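Tuesday, late

In at 7, coffee from the machine, which was off again so no coffee. Started with the Dorkska fingers since they were still mounted from last night. Same problem as before. Closes fine on anything fat, corn, the oven handle, whatever. Mug handles no. It gets one side of the handle and then pushes the mug round the peg instead of gripping it. 16 tries, five good. Wrote them all down, even the silly ones.

Swapped to the Prakholm pair at ten. Two bolts and one of them stripped, of course. Lost 25 minutes hunting for the good hex key, it was in my own jacket. Recalibrated, then found I'd left the old tool offset in, so the first three approaches all came in too low and I had my hand on the stop button the whole time. Fixed it. Recalibrated again. Note to self – change the offset BEFORE the calibration. I have written this note before.

Prakholm results, same mugs, same start pose: 11 out of 16. Softer pads, they sort of fold onto the handle. But slow, and the pads leave the wrist cable with less slack than I like. Corn is worse with them though. It rolled out twice while lifting out of the basket. Might be my approach angle, need to try it straight across the cob and not along it.

Hélène came by at lunch and wanted to know why we don't just order the Cuadros gripper and be done. Told her the lead time. She said we'd have had it by now if I'd ordered it when she first said so. True. Had soup. Bad soup.

Afternoon was controllers. Old one vs the Dodora box, both on the Prakholm fingers so at least one thing stays the same. The Dodora is smoother on the slow moves, I could hear it as much as see it, none of that ticking near the wrist. But it dropped the connection once in the middle of a reach and just froze there until I reset it. Only once in 32 runs. Once is too many if somebody's standing next to it. Log says timeout, doesnt say why. Saved the log, 685 lines, will read tomorow with fresh eyes.

Also tried the plates for ten minutes or so. Didn't go in the numbers. Fingers want to come in from the side and the pegs on the stand are right where the lower finger needs to be. Turn the stand? Or come from above and pinch the rim. Above is probably better but then the wrist has to bend more than it wants to.

Oven door tomorrow. The handle runs up and down so it should be easy for both pairs, but the pull is an arc and the old controller hates arcs. Need to watch the cable too, it hangs in a loop over the front of the oven when the arm's parked on that side.

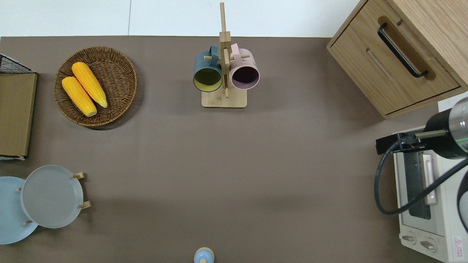
Want a clip on that, something I can undo fast. Ask Hélène if there are any left from the November build, I think she hid them.

Also to do: new bolt for the Prakholm mount. Second camera angle, one from the head isn't enough for telling a slip from a miss, I had to guess on two of the mug runs and I marked them as misses to be safe. Re-run Dorkska on the Dodora box or the comparison's no good, right now I've got one pair on both controllers and the other pair on only one.

Leaning Prakholm for mugs anyway. Not saying so to Hélène till I have the corn sorted. Almost nine, bus in twelve minutes, haven't eaten since the soup. Power off at the wall – yes, checked twice.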